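Stistik Hand Gripper – setup and care

The Stistik is our hand-held two-finger gripper, and we're very fond of it! It uses the same fingers as the Banura arm, so whatever you learn about looking after one set carries straight over to the other.

New fingers need a little breaking in. Close them slowly 12 times, check that the tips meet evenly, then try some light pulls. A small parts cabinet with clear drawers is great for this – the thin lips show up a crooked finger right away. 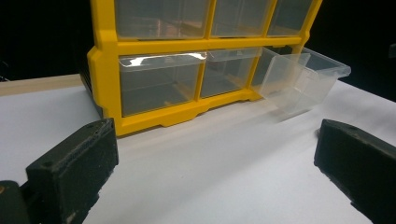
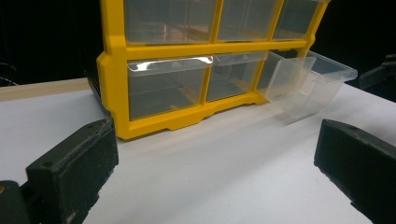
Brush the ribbed pads after every session and wipe the fingers with a dry cloth. Dust in the ridges is the usual cause of a weak grip, and a soft toothbrush gets it out beautifully. Swap the pads after 88 hours of use, or sooner if the ridges feel smooth under your thumb. Snug the finger screws by hand only (the printed holes strip easily).

Spare pads come in packs of 14, part no. 219. Left and right are the same part, so one pack goes a long way.

Last updated: Friday, July 17, 2020

Contact: Ekow Laryea, Vundau | © 2020 Vundau | Back to top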